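Procès-verbal

La perquisition du domicile de Guido Russo débuta à 6 heures, un mercredi de novembre. L'ordonnance, signée la veille à Mesotstead, autorisait la saisie de tout document relatif à la société Kaufmann. Elle ne disait rien des vêtements. 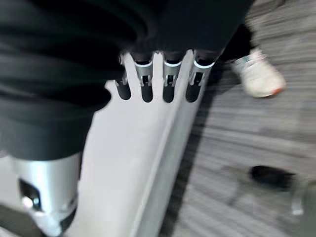
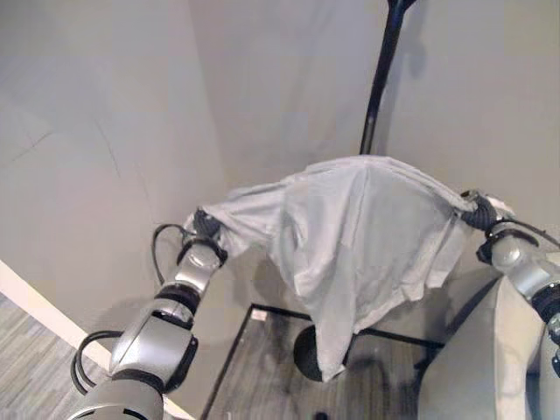
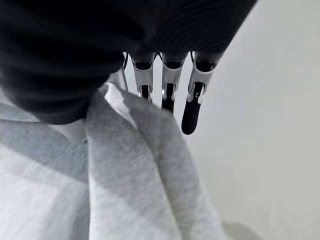

Étoffes, tissu sombre et tissu gris clair.

Maître Stostusetti arriva quarante minutes plus tard. Elle demanda l'ordonnance, la lut debout dans l'entrée, puis la relut. Le paragraphe 9 visait « les pièces comptables et leurs supports ». L'officier avait fait placer sous scellés un manteau, au motif qu'une facture était cousue dans la doublure.

- Le manteau n'est pas un support, dit-elle.
- La facture s'y trouvait.
- Alors saisissez la facture.

L'officier consigna l'observation. Russo, assis dans la cuisine, signait les feuillets l'un après l'autre. Il n'avait pas demandé à téléphoner - sa femme l'avait fait pour lui, depuis le palier.

Le scellé 12 fut ouvert, la doublure décousue en présence des parties, la facture extraite. Elle portait le numéro 2533 et l'en-tête d'Iltesero, filiale dissoute de Kaufmann. Le montant avait été corrigé à la main. Maître Stostusetti fit inscrire que la correction était antérieure à l'ouverture. L'officier fit inscrire qu'il n'en savait rien. Les deux mentions figurent au procès-verbal, dans cet ordre.

Une nullité, dans ce ressort, peut être soulevée jusqu'à l'audience. Elle encourait le risque ordinaire : le juge écarterait le manteau et garderait la facture. Elle rédigea néanmoins la requête dans sa voiture, sur deux pages, et cita le paragraphe 9 en entier.

À 11 heures, Russo descendit chercher le manteau. On le lui rendit sans la doublure, contre signature.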